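Packing hot drinks and lunch to carry

By Hemi Rakena
December 2022

We use cookies to remember your settings. Accept | Manage

Carrying four coffees and a lunch from the kitchen to somewhere else is easy to get wrong. Most spills happen in the first few steps, or when the bag is put down on a car seat. These tips cover takeaway-style drinks made at home or at work, with food going along in a separate bag.

Set everything out before you boil the kettle. Once drinks are poured you want both hands free, and you do not want to be hunting for napkins. A table is better than a worktop for this, as you can leave the pieces spread out and see what is missing. Put the cup carrier, the stack of cups, the napkins and the stirrers towards the back, and bring one cup forward to fill. Keep the paper bag standing up with its handles out to the sides so that things can go straight in.
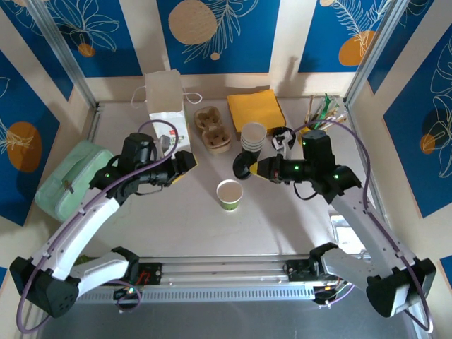
Filling the cups

Take cups off the stack one at a time and look inside each one. A cup that has been squashed in the cupboard will often leak at the seam, so throw it out. Stop pouring well short of the rim, lower still if there are no lids. Stir before the cup goes in the carrier. Stirring afterwards rocks the whole tray.

Loading the carrier

If you only have two drinks, put them in opposite corners. With three, leave the empty space on the side nearest your body. Pulp carriers go soft when they get wet, so wipe the outside of each cup first. A carrier that has dried out after a spill can be used for seedlings but should not carry drinks again.

Do not put a full carrier in a bag unless the bottom of the bag is wider than the carrier. If it tips even slightly you will lose the lot. I carry mine flat on one hand and hang the food bag from the other.

Packing the food bag

Cold food goes in a soft lunch box with an ice pack, zipped shut, and the lunch box goes in first. Leave it in the fridge for 30 minutes beforehand if there is room. Napkins go down the side, where they stay flat. Stirrers and wooden forks are best wrapped in a spare napkin, points down.

Choosing a bag

I keep paper bags from presents and shops in a drawer and sort them each October, before the busy months. Anything with a torn handle or a damp base goes out for recycling. The ones that are left get used for lunches, and the pretty ones are saved for food I am giving away. A pale green one with painted flowers and IN SPRING printed on it will do for a cake or a box of biscuits at any time of year. Cut a piece of card to fit the bottom of the bag, and the weight will spread instead of pulling at the glue.
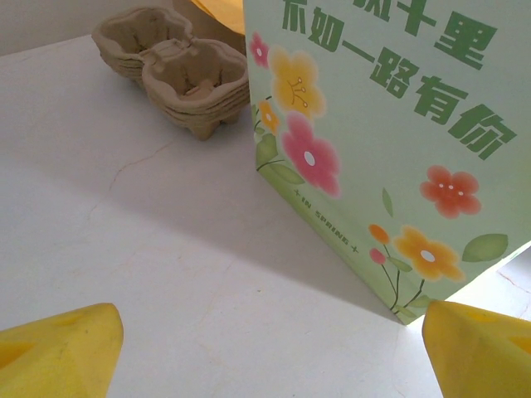 Paper handles are the weak point on most of these. Rope ones last longer, but check the knots on the inside and retie any that are working loose. For a bag with flowers on the front, such as the mint-green one, keep greasy food in a tub with a lid, as oil marks show on pale paper and will not come out. Fold the bag flat along its old creases when you get it home.

Sign up for our newsletter and get new household tips by email. You can unsubscribe at any time.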